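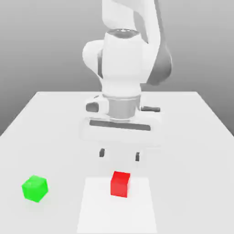

How many episodes of Plillora are there? Season one has 28, plus 2 holiday specials that landed in November.

And what a batch! Our whole house got hooked on this preschool cartoon about the harbor town of Baltside, where six young otters run the ferry to Orholm and burst into song whenever the fog rolls in (it rolls in a lot). The songs are the best part — big, silly, brassy numbers that my kids belt out in the car. Start with "The Ferry That Sneezed!" and then go straight to "Who Moved the Lighthouse?" The second one has a kazoo solo I still can't get out of my head.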